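About Sodiris

Sodiris is an independent test shop for robot end effectors. We compare grippers, wrist cameras and controllers for integrators who have to pick one before the cell is built. The shop was set up in Drumton by Joelle Sfeir, who still signs every report.

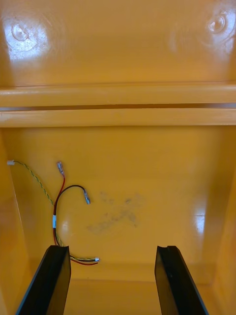
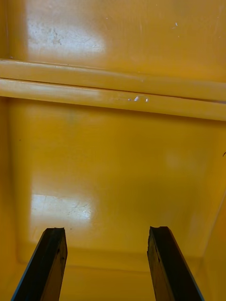

Two-finger gripper, wrist camera view, yellow-orange plastic. Wires are present in the first view only.

WHAT WE TEST

Bin work makes up most of our orders. Glossy plastic throws glare back at a wrist camera, and molded ridges and corners limit how far a finger can reach before it touches a wall. Wiring is harder again. A twisted pair bends differently from a single conductor, and a crimp terminal can catch on a fingertip.

A standard comparison is 200 pick attempts per gripper, run on one arm with one controller. Exposure is fixed before the first attempt and is not changed between candidates. We log grasp position, finger opening, wall contact and the reason for each miss. Fingers are tested as delivered unless the customer supplies a worn set.

Controllers are compared separately under the Karam procedure, our own, which has 18 motion checks and 15 fault checks. Camera mounts are covered by a shorter procedure called Brolum.

REPORTS

Customers receive the raw logs, the wrist video and a written report. We do not sell grippers or take commissions from suppliers. Results belong to the customer and are not published without written consent.

Bookings for April are open. Send part drawings and the gripper data sheet with the first inquiry.

Page updated February 24, 2026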